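Volver al gimnasio sin público

El boxeo aficionado lleva desde abril sin una sola velada en la comarca, y los clubes empiezan a hacer números. El Wevthorpe, que antes del cierre tenía cuatro turnos diarios, ha reabierto con dos y sin contacto. Saco, comba, sombra y a casa. Los guantes de préstamo han desaparecido del armario y cada alumno trae los suyos.

El problema para los que compiten es conocido por cualquiera que haya pasado un campamento sin sparring. Se mantiene el fondo, incluso mejora, pero se pierde la distancia. Un peso wélter del club que debía debutar en primavera ha hecho toda la preparación contra el saco y las manoplas. Sus entrenadores calculan que necesitará tres semanas de guanteo antes de aceptar una fecha.

Tampoco hay fechas que aceptar. La promotora Clilov tenía cerrado un cartel de ocho combates y lo ha aplazado sin día. Vendió 1.189 entradas antes de la suspensión y ofrece devolver el importe o guardar el asiento. La mayoría, según la empresa, ha preferido guardarlo.

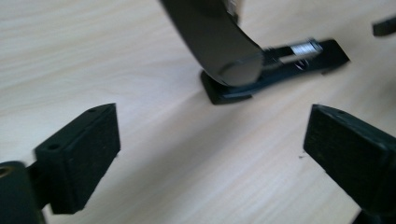
Las licencias son otro frente. Los reconocimientos médicos caducaron en muchos casos durante el cierre, y sin ellos no hay seguro ni combate. En el gimnasio Chung han optado por tramitarlos en grupo, con cita para los mayores de edad primero y los júnior después. Los papeles van más despacio que las piernas.

Queda la cuestión de las bolsas. Sin taquilla, un cartel modesto no se paga. Ivard, la plataforma que emite veladas por internet, ha propuesto montar una noche a puerta cerrada con combates a cuatro asaltos y bolsas reducidas. Algunos púgiles lo ven como una forma de no perder el año. Otros, con un récord que cuidar, no quieren pelear sin rodaje por menos dinero.

Los entrenadores consultados coinciden en pedir prudencia con el peso. Varios boxeadores han vuelto por encima de su categoría y bajar deprisa después de meses parados es mala idea. En el Wevthorpe pesan los lunes y los viernes, y de momento nadie tiene permiso para entrar en la sauna.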